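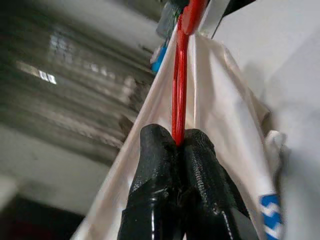
A hanger should be chosen before the garment is picked up, one reader of the Hollis edition wrote, and the chapter on hanging ought to say so on its first page. The procedure has been reordered accordingly.

Chapter 6
Hanging Garments on a Freestanding Rack

This chapter covers the transfer of light garments from a work table to a rack. Folding and shelf storage were treated in Chapter 5. Pressing is covered in the Makden supplement and is not repeated.

6.1 Terms

The bar is the horizontal member that carries the hangers. The posts carry the bar, and the base keeps the posts upright. On a hanger, the hook passes over the bar and the shoulders carry the garment. The drop is the distance from the bar to the lowest point of the hanging garment. A short shirt and a pair of trousers hung full length may differ in drop by more than half the height of the rack.

6.2 Preparing the garment

Lift the garment by one point and let the rest fall toward the table. Light cloth lifted this way gathers into a long twisted fold, and the neck opening is seldom visible at first. Lower the cloth, find the shoulder seams, and spread it flat — front side up — before bringing in the hanger. Printed stripes are a useful guide to twist: they should run straight from edge to edge once the cloth is flat. 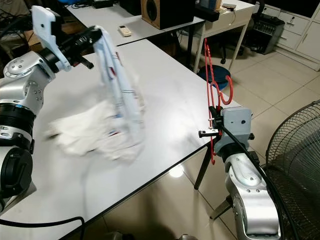 6.3 Placing and spacing

Insert the hanger from the hem on garments with a narrow neck. Pushing it through the collar stretches the knit. Center the neck on the hook, then carry the garment to the bar by the hanger alone.

Hang shirts and other short pieces together and place long pieces beside them, so that every hem hangs free. Strong reds are kept apart from white cotton until both are fully dry. The Plultby exercise rack takes up to 22 hangers; leave a gap between hooks wide enough for a hand. Small clips may stay on the bar, near a post, where they do not block the hooks. 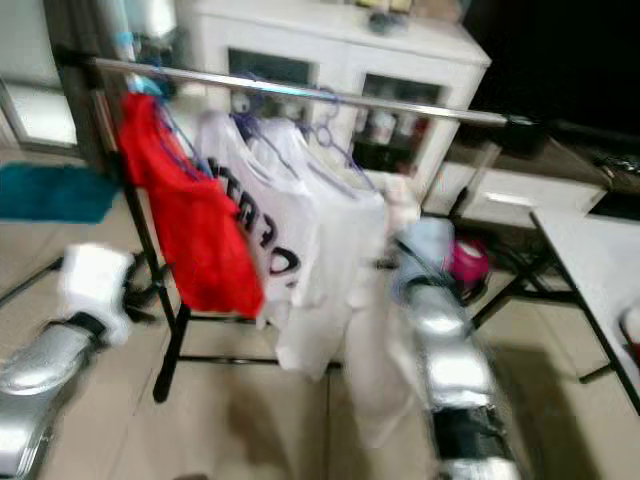
6.4 Load and stability

A rack loaded at one end leans toward that end. Load from the middle outward and check the base after each group of garments. The Kitari method, described on page 276, reverses this order for racks with a fixed center post.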